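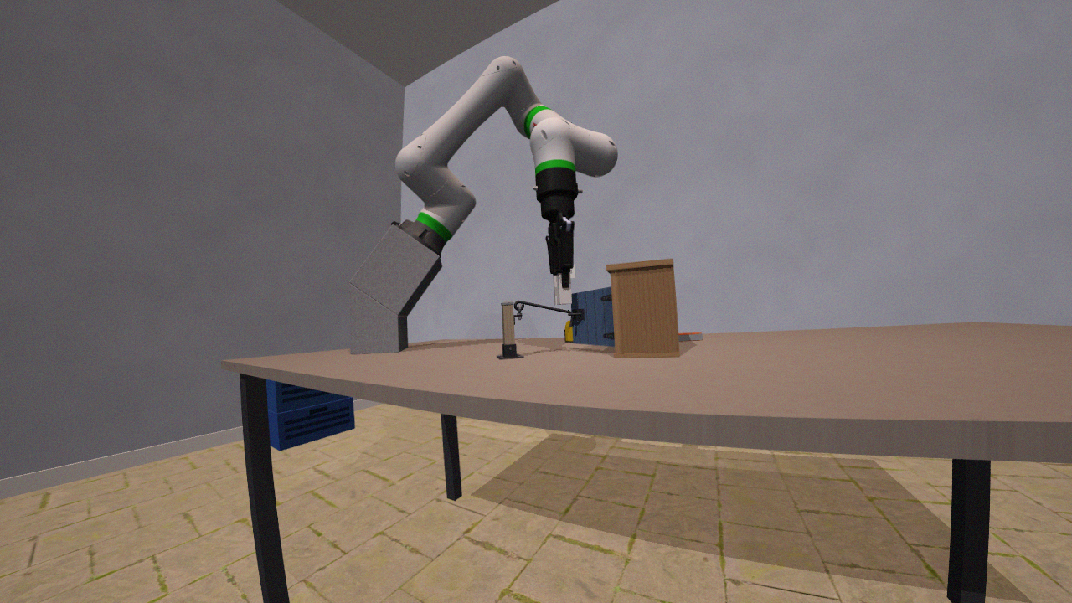
*Slide 1. Simulated work cell: arm, gripper and small cabinet with blue door.*

**Speaker notes — report on the visit to the Wevomia open day**
Speaker: Kenneth Leckie, Matheson
Dec 13, 2020

Good afternoon, and thank you for joining. I have been asked to report on the open day held by Wevomia in November, which I attended on behalf of Matheson. I shall describe what was shown, then set out what it may mean for our own handling trials. Questions are welcome at the end.

(Leave slide 1 up until the section on the demonstration is finished.)

**Background to the visit**

The open day was held at the Wasine site and was attended by 46 guests, most of them from firms of our own size. The morning was given over to talks and the afternoon to demonstrations. Our hosts had placed the simulation work first on the programme, ahead of the workshop tour, and I shall keep to the same order.

Wevomia prepares its handling tasks in a simulator, which it calls Plevus, before any time is booked on a real arm. A task is built as a small room with a table, the arm and whatever the arm is expected to deal with. Guests were shown the room on the slide.

**The demonstration**

The arm stands on a pedestal towards one end of the table, with the gripper pointing straight down. The cabinet is placed further along, at a distance our hosts described as comfortable for the wrist. Please note the thin metal rod between the wooden post and the fitting on the door. Several guests asked about it, and it led to the most useful discussion of the afternoon.

The engineers' point was that a door is a harder exercise than it looks. A box on a flat table may be approached from almost any side. A hinged door moves along one path only, and anything standing near it reduces the choice of approach. With a post and a rod on the same side as the free edge of the door, the planner has to take account of the fittings as well as the door itself.

(Pause here. Point to the two hinges at the cabinet's edge, then to the rod.)

There is also a small pale object at the fingertips. I would draw attention to how slender it is beside the gripper. We were told that thin, upright items account for a large share of failed grasps in the simulator, and that the team now includes them in every new task.

Each task is run 3,000 times with small changes to the starting positions. A run is stopped when the arm touches something it should not. The log is then read by an engineer, who decides whether the task is fit to be tried on hardware. In the case of the door task, 288 runs had been set aside for closer reading at the time of our visit.

(If asked for the causes: we were not given a breakdown. Offer to write to Wevomia.)

**Points for Matheson**

I would ask colleagues to consider the following:

- Our trial plan books the real arm from the first week. Wevomia would not do so, and I believe we should move that booking back.
- Our test objects are nearly all square and heavy. We should add some narrow ones.
- Wevomia has offered places for 3 of our staff on its next introduction to Plevus. Names are needed from section heads.

The cost of a licence was not discussed in the open session. I have requested a written quotation — it had not arrived when these notes were prepared.

(Change to slide 2, workshop tour. Hand over the printed programme for circulation.)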